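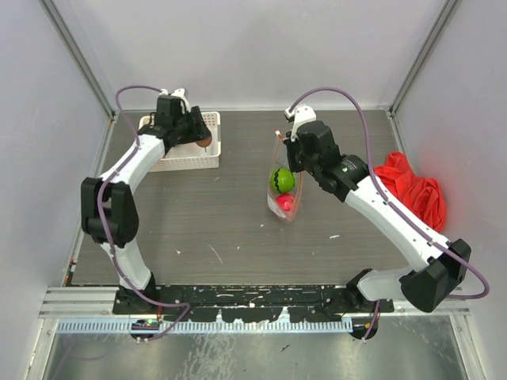 So I finally gave up on my old running shoes and bought new ones, and I'm a little bit in love. The old pair had been with me since May of last year and I'd patched the left heel with glue (twice!), which tells you how much I hate shoe shopping.

I went with the Varkum ones. My sister swears by Flamitz, but they pinch my toes, and I'm not paying that much to be pinched. The Varkums felt stiff for the first 2 runs and then something gave and now they're lovely. I did 7 miles on the river path before breakfast and came home hungry but not limping!

Speaking of the path, they've closed the stretch by the Bouazza bakery again, so you have to cut up the hill and back down. It adds 800 yards and every one of them is steep. I grumbled the whole way up and then bought a cinnamon roll, because the detour goes right past the bakery's back door. Pretty sure I'll be taking it even after they reopen the path.

Next up is new socks. If you have a favorite kind that doesn't slide down, leave me a comment, I'm desperate.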